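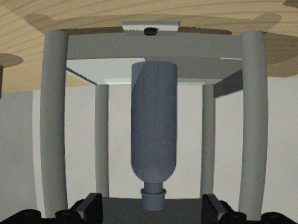
瓶口朝下，蓝灰色。

2022年10月23日，星期日

Dungate影展第三天，在旅馆大堂写的，wifi一会儿有一会儿没有，先发再说。错字回头改（多半不改）。

上一期有人来信问，为什么我老写短片和修复版，主竞赛写得那么少。答：主竞赛有的是人写。再答：主竞赛的票我没抢到。

先说最要紧的，《Wisosine》。Heino Ots的新长片，昨晚首映，老厅，加座加到过道。我坐最左边靠墙，字幕被前排一位先生的头挡掉一截，所以下面引的台词都是凭记忆，别当真。

故事很简单。一个小镇，河边有家停产的汽水厂，厂名就是片名。退休的质检员回厂里找一份旧档案，找了一个冬天。没了。真的，情节就这么多。两个多小时，大半时间看一个老人翻柜子，开抽屉，关抽屉，跟看门的借火，看门的不抽烟，他也不抽烟，两个人站着。

我以为会睡着。没有。旁边那位睡了，鼾声很轻，居然和片里的锅炉声搭得上。

Ots拍人干活一直好。他第一部片子里那场补网的戏我到现在还记得，镜头就停在手上，手停了镜头也不动，你就知道这人心里有事了。新片里换成了纸。翻纸，捻纸，把折角压平。录音做的很细，不同的纸声音不一样，复写纸、牛皮纸袋、那种薄的快透光的公文纸。片尾我特意留下来看录音组的名单，滚得太快，没记全。

不喜欢的地方也说。女儿那条线。中段女儿从城里回来，开始解释父亲为什么要找档案，解释了一遍，吃饭的时候又解释一遍，在车站还有一遍。前面一个钟头建立起来的那点东西，被她三句话讲没了。演女儿的演员没问题，台词的问题。Ots以前不写这种台词的，我怀疑是筹钱筹出来的，剧本改给出资的人看，总得有人在纸面上把事情说清楚。纯属我猜。

映后谈。Ots讲话很慢，翻译更慢，主持人急，30分钟的环节问了四个问题就没了。有人问档案里到底是什么，他说他知道，演员也知道，剪辑不知道，因为剪辑如果知道了会多留一个镜头。这个回答我喜欢。又有人问为什么不用配乐，他说汽水厂里没有乐队。全场笑，他好像没在开玩笑。

结尾不剧透。只说一句，最后那个镜头之前有一次黑场，很长，别走。昨晚有五六个人站起来穿外套了，然后又坐下，穿着外套坐下的。

发行还没定。听Staniforth的人在酒会上说“在谈”，酒会上谁都在谈。能不能在国内看到，不知道，别问我资源。

第二件。修复版。

《渡口的妹妹们》，Carmela Valcárcel早年的片子，以前只有一个录像带转的版本流传，脸都是绿的，夜戏全黑一片。我第一次看就是那个版本，在学校放映室，当时还写过一篇东西，说夜戏“以彻底的黑暗拒绝观众”。现在修复版出来，夜戏是看得见的。有月亮，有船，有两个人在船上吵架，后面还有条狗。

我那篇文章作废。丢人。但也有意思，一部电影的名声里有多少是坏拷贝给的？当年喜欢它的人，喜欢的那种混浊、那种看不清，一大半是带子翻了太多次。这回坐我后面的一对老影迷出来就很失望，说太干净了，“像昨天拍的”。我不同意，但我懂他们。

颜色这块有争议。修复组选的色调偏暖，室内的墙是一种接近杏子的黄。Valcárcel本人没到场，录了一段视频，里面说她记得墙是白的，不过她也说她记性不好，又说黄的也挺好看。这就没法吵了。修复手册里（进场时每人发一本，我的被咖啡泡了）说依据是一条保存在实验室的参考拷贝，褪色情况做了补偿。补偿多少是手艺，也是胆子。我个人觉得白天的外景有点过，天蓝得不像那条河上的天。室内没意见。

声音反倒修得保守，底噪留了不少。好。有一场戏姐姐在厨房哼歌，哼到一半停下来听门外，以前的版本听不出她在听什么，现在听出来了，有人在外面卸东西，一下一下的。这一场的意思全变了。我之前一直以为她是忘词。

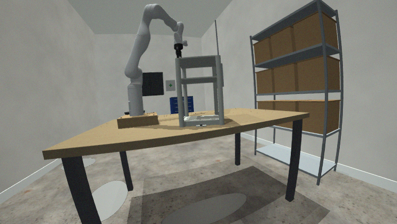 放映事故一次，第二本和第三本之间停了，灯亮了又灭了又亮了。没人抱怨，老影迷反而高兴，像回到从前。数字拷贝哪来的第二本第三本？后来问了，是服务器上分段存的，接的地方掉了。好吧。

第三件，短片单元。连看一下午，眼睛快掉了，挑几个说。

最好的一部是《我妈的驾照》，Kylie Lockyer导的。母亲快七十了决定学车，女儿坐在后排拍。机位几乎不变，就是后脑勺、后视镜里的一双眼睛、方向盘上的手。教练从头到尾只听见声音，声音特别温柔，温柔到后来你开始替他累。中间有一段倒车入库，倒了又倒，我在座位上脚一直在踩不存在的刹车。片长刚好30分钟，影展规定的上限，她说剪到最后一秒一秒往外抠，抠掉了父亲的所有镜头。所以片里没有父亲。观众席里马上有人分析“父亲的缺席”，她就站在台上听，没打断，挺有礼貌。

Hrvoje Begović的《盐的两个下午》，构思好，拍得太满。盐田，兄弟，遗产，一匹马，一场雨，还有一台收音机在播一场球赛，每样都要有含义。第二个下午比第一个好得多，因为马跑了。我不是开玩笑，马跑掉以后镜头终于开始找东西了，前面一直在等东西走进来。他岁数不大，下一部会好。

动画有两部可看。一部讲邮局夜班，铅笔画的，橡皮擦的痕迹都留着，人走过去以后原来的位置上还有一层灰影子，看久了整个邮局都是走过的人。导演名字我抄在票根背面，票根找不到了，下期补。另一部是木偶，讲一家人搬家搬不完，笑点密，结尾突然很伤心，有点硬，但小孩们反应很好，我前面一个小姑娘从头到尾在给她弟弟讲剧情，讲得比电影好。

不推荐的就不点名了。有一部全程倒放，倒放的理由到正着放的时候（也就是片子开头，也就是事情结尾）也没出来。有一部旁白念诗，诗是导演写的。

短片单元的老毛病，排片太挤。一部完了灯不亮，黑两秒接下一部，前一部那点余味全被后一部的片头公司标志砸掉。建议过很多年了。哪怕每部之间亮半分钟的灯也行啊。Phyllis Birkett今年接手选片，选的比去年硬，去年一大半是“温情”，今年至少有脾气。但排片还是老样子，她说场地按小时算钱，没办法。我说那少选两部，她看着我没说话。

插一段，关于鼓掌。这边的规矩是导演在场才鼓，导演不在灯一亮就走。修复版那场Valcárcel不在，但是大家鼓了，鼓给谁呢，鼓给银幕上那个视频，视频已经放完了。我也鼓了。

还有一个现象，今年片子普遍拍手。手，手，手。补衣服的手，翻纸的手，握方向盘的手，盐田里的手。去年是背影，前年是窗。不知道是电影学院在教还是大家互相传染。拍手有个好处，省得拍脸，新演员脸上没戏的时候，手上好歹有活儿。坏处是看多了以后，一出现手的特写我就开始看表。Ots可以拍，他会等。多数人不会等，手还没做完一件事就切走了，切到什么？切到另一只手。

跟这个有关，想起Perneck那边春天的小影展（我二月提过一回，当时说要去，没去成），他们办过一个只放劳动过程的单元，没有对白没有人物介绍，就是一个活儿从头做到完。剪得多不多，一看便知。有朋友去了，回来说看箍桶那部看哭了。我不信，但一直惦记。今年如果还办，我去，这次票提前买。

说回Dungate。几件杂事，给还要过来的人：

老厅的左边区别坐，柱子。右边也有柱子，细一点。

《Wisosine》周中加映一场，早场，票价30，学生便宜。早场看这片子其实更合适，天亮着出来，不会太难受。

修复版还有一场，在小厅，小厅银幕偏暗，颜色问题反而不明显，哈。

影展手册今年要钱了。内容比去年薄，导演访谈只剩一篇半（那半篇真的是半篇，印到页底就没了，下一页是赞助商）。

吃的：电影院对面那家面馆关门早，末场看完没有。带饼干。

从车站走过来大约30分钟，上坡，有公交但等公交的时间够你走到一半。拖箱子的打车。

回到前面那位读者来信的问题，认真答两句。主竞赛我不是不看，我是觉得写了也没用，你们看到的时候奖都发完了，评分表也满天飞。短片不一样，短片放完这几天，散了，有的再也碰不到。Lockyer那部如果没有哪家平台要，可能就剩那天下午屋里那些人看过。我写几行，至少以后谁搜到片名，不是一片空白。修复版同理，第一次看见船上有条狗的那种感觉，过几年没人会有了，新观众一上来就看见狗。

哦对，更正。上期我把一部纪录片的片长写错，多写了一个钟头，有读者因此没买票。对不起。那片子很短，也很好，错过可惜了，真的对不起。

还有，上期说Ots从来没拍过喜剧，有人来信说拍过，早期给电视台拍的，讲两个邻居抢一个车位。我去查了，有，找到三分钟片段，画质感人。好笑的。两个邻居全程不说话，一个比一个早起床，到最后天没亮都在车里坐着了。这么一看新片里借火那场就是从这儿来的，两个人都没有火，站着。他拍了这么多年，人还是那样站着。要是有人有全片，来信。

明天计划：上午看Valcárcel的第二场（想坐中间再看一遍船上那场，确认那是狗，同行有一位坚持说是羊），下午一个关于字幕翻译的座谈，晚上看情况。字幕那个座谈我有话要讲，《Wisosine》的字幕里把看门人那句口头禅翻了四种译法，前后不是一个人了。原话很短，听着就是“行吧”那个意思，干嘛翻成格言。

大堂要拖地了，赶我走。下期周中发，写座谈，补动画导演的名字，如果票根找得到的话。

来信照旧直接回复本邮件。别发附件，打不开。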